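Robot Hands Lab, Week 4: Two-Handed Holds
Notes by Yurani Yupanqui

Last time we ran each hand by itself, and I know a few of you found that a bit tame. This week both hands are busy at once! We're comparing two controllers, Soleo and Motaung, on the same arms with the same fingers, so any difference you see should come down to the software.

1. Holding two unlike things

The left hand gets a small wooden block and the right hand gets the handle of the shopping basket. I like this pair because a block wants a pinch and a handle wants a wrap, and a controller that's good at one can be pretty clumsy at the other. Look at the fingers before you look at any numbers. 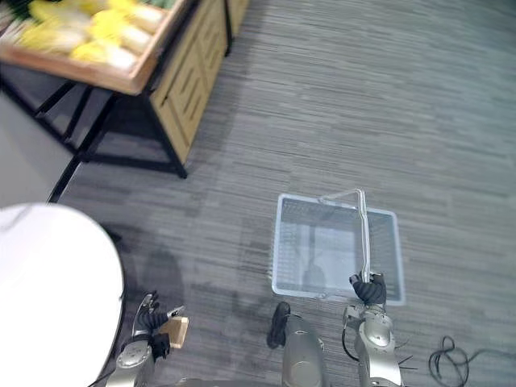

2. What to write down

For each run, note the controller, the grip setting for each hand, and whether the block shifted when the basket arm moved (that's the one people forget). Do 8 runs per controller, then swap. Please don't change the grip settings halfway through – Kai-wen Wu and I lost a whole afternoon to that in September.

3. Reading the head camera

The hands hide a lot from up there. A finger can look closed when it's only resting on the handle, so check the force log before you call it a good hold.

For next week: read Enda Noonan's handout on slip, and send your run sheets to Ratree Wiriya. One page is plenty, messy handwriting is fine.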